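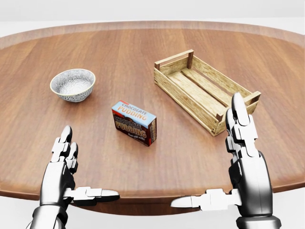 The simulated table at Lirnent: bowl, pudding mix, crate and the two hands.

Open day at Lirnent, Monday, September

I went to Lirnent with a budget sheet and a bad mood. We pack gift hampers and small grocery orders, and for two years I have been told that a pair of robot hands will soon do the fiddly end of the job. The open day was meant to show people like me what to plan for. I came home with four pages of notes and no order number.

Doors opened at ten. Coffee was decent, parking was not. The first hour was slides, and I'll skip those.

The main demonstration was run in the simulator, on a big screen at the end of the hall. I had half expected that. A computer model is a sensible place to start, and far cheaper to get wrong than a packing bench. What bothered me was how quickly the talk slid from what the model could do to what my bench would do. There were three things on an oval wooden table, with plenty of clear space between them, under perfectly even light. Our benches have tape guns, half-folded tissue and somebody's elbow. I asked if they could run it with the goods heaped together and was told that this was on the list for later.

I did like the choice of goods. A box of chocolate pudding mix is close to what we handle, and a slatted crate with raised ends is very nearly our mid-size hamper. A small speckled bowl is the sort of thing that gets chipped and sent back, so I asked about breakages. The answer was about grip settings. I asked again and got a leaflet.

Now the money. Lirnent sell the planning stage separately, under the name Stiltovia. You send them your product list and bench measurements, they build it in the simulator, and you get a report saying which jobs look possible. That costs £2,615 for the first bench and £600 for each one after it. Measured against buying the wrong machine it is not a silly price. Measured against a report that may tell me to wait a year, I am less sure. The fee does not come off the price of any equipment you buy later, which I think is cheek.

For the hands themselves there was no price list. I was given a range over lunch and asked not to print it, so I won't, but it did not include the arms, the stand, guarding, or the electrician. Anybody drawing up a budget should make separate lines for all of those and one for training. Ask about spare fingers as well. They have a lot of joints, and joints wear.

Penner had a table by the door and were selling service cover. Their basic plan is 66 hours of engineer time a year, travel included, with nothing promised on how soon anyone turns up. In December I would need somebody the same day.

The Kanow people, who do leasing, were the most useful of the lot, mainly for being dull. They wanted to know how many orders we pack in a slow week. I said 208. The man did a sum on the back of his badge and told me that a lease would not pay for itself at that rate, and to come back if the number doubled. It was the only straight answer I had all day.

So our plan for next year has the Stiltovia report pencilled in for one bench, with a question mark, and nothing for hardware. Before I sign I want it in writing that they will model our real bench, clutter and all, and that a person from their side will come and look at it first. I also want to see a real pair of hands put a real box in a real crate, fifty times over, while I stand there with a clipboard.

The next open day is in spring. Go early if you want a seat near the screen, and take sandwiches.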